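Ticket 476 – Jewellery box lid will not stay shut
Product: Voller keepsake box, white
Opened by: Nermina Stan
Handled by: Henrique Quintela, Rolesstead customer support
Status: Open, waiting on customer

Nermina Stan, 09:14
I bought the box in September to keep a few things together in the bedroom. The lid closes but springs up again by a finger's width as soon as I let go. It did this from the first day when there was anything in it. I have tried pressing down on the front edge and it makes no difference.

Henrique Quintela, 10:02
Thank you for the details. Please could you try the following and let me know the result:
1. Take everything out and close the lid on the empty box.
2. Check the back edge for a chain or cord caught in the fold.
3. Put the items back one at a time, closing the lid after each.
The inside depth is 30 mm, so anything stood upright may touch the lid.

Nermina Stan, 11:40
Emptied it on the bed. Shut empty, the lid stays down. Nothing caught at the back that I can find. With the watch in and the strap laid flat it still shuts. With the watch on its side and the strap curled it does not.

Henrique Quintela, 11:55
That points to the contents and the hinge is probably fine. What else do you keep in it?

Nermina Stan, 12:31
A bangle, a gold bead necklace and a green pendant on a beaded cord, plus the watch.
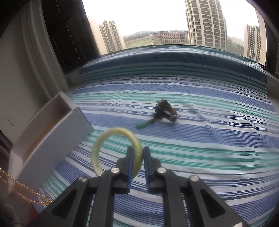

The bangle is the one I would most like to keep in the box, as it was my aunt's and I don't want it knocking about in a drawer. I have not tested it by itself yet – I will do that tonight. The necklace can go elsewhere if it has to.

Henrique Quintela, 13:10
Please test the bangle lying flat, with the necklace out. If the lid still lifts, we can exchange the box for the deeper Laltmont one. Ticket left open until we hear from you.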